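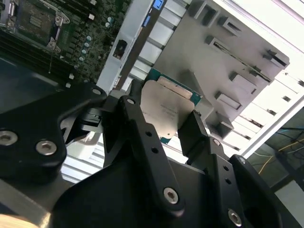
### 3.2 Parts and case layout

The desktop computers in the Lavum set came from office stock retired in December. Each case was laid on its side with the side panel off, so that the board could be reached from above. The layout matters for the order of work. In the case in Figure 2, the socket is near the middle of the board, with the memory slots on one side of it and the graphics card on the other. Thin black cables loop over part of the board, and a perforated metal drive cage takes up room at the right. The socket is empty, and its metal retention frame and lever are still in place. 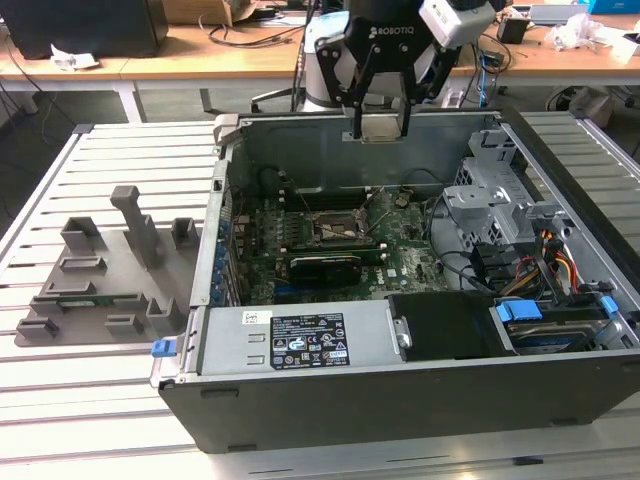

Processors were graded apart from the boards. The metal top of a processor can take light scratches without harm, but the exposed substrate along the edges chips easily – we rejected any part with damage there. Markings were read under a bench lamp and entered by hand in the Plitetti parts list. Of 400 processors graded, 48 were rejected. Drives, brackets and blue plastic clips were kept with the case they came from, as clips from different models are rarely interchangeable. Power supplies were left in place until the last step.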